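Fall progress report, Alisthorpe robotics club
To: Mariann Boros, Lidden education fund

Hi Mariann,

You asked for something shorter than last time and with fewer acronyms, so I'm going to try to do both (no promises on the second one). This covers everything since school started, and I'm writing it with a plate of leftover club pizza next to the keyboard, so forgive any crumbs.

The big news is that we finally picked one project and stuck with it! Last year you were very polite about the fact that we had a line follower, half a drone and a thing that threw ping-pong balls. This year all the kids are on the same job, which is the household helper challenge: a mobile robot has to find its way around a room it hasn't seen before, pick out what belongs there and what doesn't, and take the trash to the door. We're doing it in simulation first and then on the real base in spring. Csenge Nyitrai talked me into that order and she was right. A crash in the simulator costs us a restart and some groaning. A crash in the hallway last year cost us a wheel motor and six weeks of waiting for the new one.

Your money went mostly where I said it would. We bought two refurbished desktops with decent graphics cards from Illés, and they threw in the monitor cables, which I was very happy about because we never have the right ones. The old laptops are still in use for the coding group, who don't need anything fancy. I had $200 set aside for a software license that we ended up not needing, and I'd love to move it over to batteries for the base if that's okay with you. Just say yes or no by email and I'll do the form.

So, where are we with the actual robot? Driving is good. The kids wrote their own route planner -- it's not elegant, but it works, and they understand every line of it. Finding things is where the hours go. The seniors built a set of practice rooms, and each one has furniture, a door, some clutter and one full garbage bag on the floor. The robot starts at a random spot, looks around and has to say where the bag is before it's allowed to move.

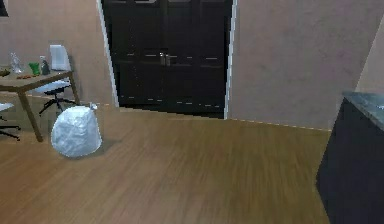 We ran 152 of those practice starts over the past month and the robot named the right spot in 104 of them. When we first tried it, in the second week of school, it mostly announced that the bag was a wall. The misses now are more interesting. White things fool it, chairs especially, and so does anything pale sitting close to the same height. One of the juniors had the idea of making it take a second look from a step to the side before it decides, and that's what we're testing at the moment. I don't have numbers on it yet, but the kids are very sure of themselves.

Picking up the bag is still a mess, I'll admit. The grip part is only half written, and the simulator doesn't do soft, squashy things very well, so the bag behaves more like a beach ball. Csenge thinks we should treat it as a push instead of a lift for the first round, and the challenge rules do allow that. I'm leaning her way. The lifting group is not pleased with me.

Attendance has been steady. We lost a couple of kids to basketball (Clillosport opened their new gym right across from us, so what can you do) and picked up 4 new ones from the middle school, two of whom already program better than I do. I've started pairing them with the older students for the first hour, and it's gotten a lot louder in there, but I like it.

What's next: finish the second-look test, settle the push or lift argument, and get the same code onto the real base after winter break. The regional round is in April. I'd also like to have you over one afternoon to drive it yourself -- the kids have been asking who the "report lady" is, and they'd be thrilled to show off. Bring comfortable shoes, we all end up sitting on the floor.

I still owe you the receipt for the second desktop. It's in my car somewhere and I'll scan it this week.

Thanks again for all of it!

Last updated: 29 November 2025

Comments (3)

mboros: Yes to the batteries, go ahead and send me the form. And I'd be glad to come drive it.

gripper_team_4ever: we can still do the lift. give us till january

Csenge N.: You can have until winter break :) Also the route planner is a little elegant.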